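Makeck Members' Newsletter
August
Workroom notes: folding long-sleeved knits

The folding guide for the garment store has been revised. The previous version dated from when most of the stock was T-shirts and gave one sequence for everything. Long sleeves and ribbed collars were left to individual judgment, and the stacks on the shelves showed it. Manuela Monti rewrote the section on knit tops in July, and Ulla Heiskanen tested it on the Wednesday sorting shift before it was adopted. The main changes are summarized below.

Table. Use the large table and clear enough of it to lay out the full garment with both sleeves extended. Do not fold on top of another garment. Knit fabric grips knit fabric, and the lower piece drags the upper one out of square.

Orientation. Place the collar at the far edge and the hem toward you. The old guide had this the other way around. With the hem nearest, both side seams can be reached without leaning across the work, and the last fold is made away from the body.

Flattening. Smooth from the center line out to the side seams, then from the shoulder seam down each sleeve to the cuff. Use the flat of the hand. Pulling at the cuff stretches the sleeve and leaves a ridge at the shoulder that cannot be pressed out later by the weight of the stack.

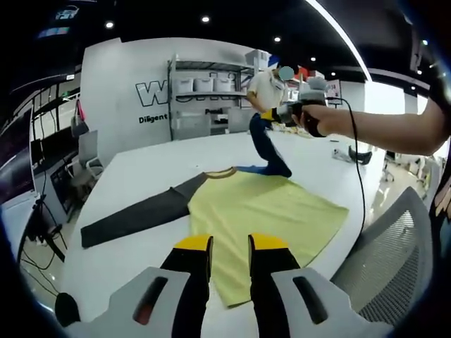
Sleeves are the step with the most variation between folders, and the revised guide fixes it at 3 moves. Start with the sleeve on your left. Bring it straight across the body at chest height, then turn it down at the side seam line so that it lies parallel to the seam, then tuck any excess cuff back up above the hem. Contrast sleeves make errors easy to spot: on a pale yellow-green shirt with long dark charcoal sleeves, any part of a sleeve that strays past the body shows at once. New folders should practice on a garment of this type before moving to single-color stock. Repeat on the other side, keeping the second sleeve on top of the first only where they cross.

Body. Fold each side in to the center line, sleeve included. The finished width should match the card template kept with the labels – 13 inches for adult sizes. Children's sizes are still folded by eye until a second template has been cut.

Collar. Ribbed collars stay flat and outside the fold. A rib that is bent under takes a set and will not lie down again without steam. Bring the hem up to just below the collar in one movement, then fold in half once more only if the garment is going into a bin. Shelf stock stays at the single fold.

Stacking. Alternate the collar end with each garment, otherwise the stack leans. Heavy knits go up to eight high, light knits may go higher if the stack stays level. Bins are filled on edge, with the folded side up, so that a size can be pulled without lifting the rest.

Labels. The Prikik tags are being phased out as the rolls are used up. Navon tags replace them and go through the left side seam, never through the rib.

The store currently holds close to 3000 pieces. There is no plan to refold everything. Stock will be brought into line as it is handled, starting with the long-sleeved section. Printed copies of the guide are in the drawer under the label printer. Corrections go to Manuela – please mark them on the sheet itself, with the step number.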